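Accueil | Qui sommes-nous | Nos dossiers | Permanences | Adhérer | Contact

Qui sommes-nous

Vidus est une association de riverains et d'amoureux du littoral, née un samedi de juin dans l'arrière-salle d'un café de Nirnen. Au départ, nous étions une poignée de voisins à nous demander pourquoi les avis d'enquête publique sur le champ de tir côtier étaient affichés derrière la porte de la mairie, côté parking, là où l'on ne passe jamais. Aujourd'hui nous sommes 148 adhérents, et c'est une vraie joie d'ouvrir la boîte aux lettres chaque matin !

Notre travail, c'est de lire. Les études d'impact, les annexes acoustiques, les arrêtés de restriction de navigation, les cartes de zones interdites : nous prenons tout, nous reprenons les tableaux un par un et nous en tirons des fiches de deux pages que chacun peut emporter. Le dernier dossier sur l'extension de la zone d'exercices faisait 700 pages (sans les plans). Nuria Teshome l'a lu en entier, crayon en main, et a relevé 19 renvois vers des annexes absentes du dossier mis à disposition. Nous les avons demandées par écrit, nous en avons reçu une partie, et la liste de celles qui manquent encore est consultable en permanence.
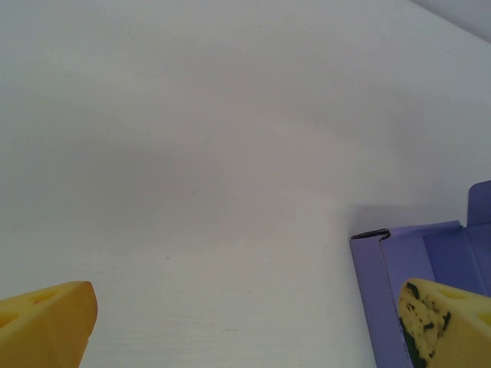

Nous ne sommes pas un parti et nous ne soutenons aucune liste aux élections. Parmi nos adhérents, il y a des pêcheurs, des enseignants, d'anciens marins, des gens qui approuvent les exercices militaires et d'autres qui aimeraient les voir partir demain. Les réunions sont parfois longues, on s'y coupe la parole, on en ressort souvent avec une meilleure question que celle qu'on avait en arrivant. Ce qui nous rassemble, c'est l'idée qu'une décision prise sur l'estran, les bancs de coquillages ou le sommeil des habitants de la pointe de Szulc doit pouvoir être discutée avec ceux qui y vivent.

Rowena Enriquez coordonne les relevés de bruit et prête les sonomètres : il suffit de lui écrire et de s'engager à remplir le carnet, même les nuits calmes (surtout les nuits calmes, d'ailleurs, elles servent de référence). Roman Ziółkowski tient les archives et répond aux demandes des communes voisines. Les contributions déposées aux enquêtes sont toutes relues à plusieurs, puis publiées telles quelles dans la rubrique Nos dossiers, avec les réponses de l'administration quand elles arrivent.

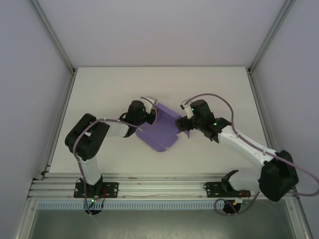 Lena Śliwiński nous a écrit après la réunion de Grurkier qu'elle n'avait jamais osé déposer un avis avant de tomber sur nos fiches, qu'elle trouvait la carte des couloirs de survol encore trop difficile à lire, et qu'elle voulait bien nous aider à la refaire. La nouvelle version est en cours et elle avance bien !

Pour nous rejoindre, passez à la permanence du samedi, à partir de 10 heures, ou laissez un message par la page Contact. L'adhésion est à prix libre. Le prochain chantier est la relecture du projet de mouillage au large de Szulc, et nous cherchons des personnes à l'aise avec les cartes marines.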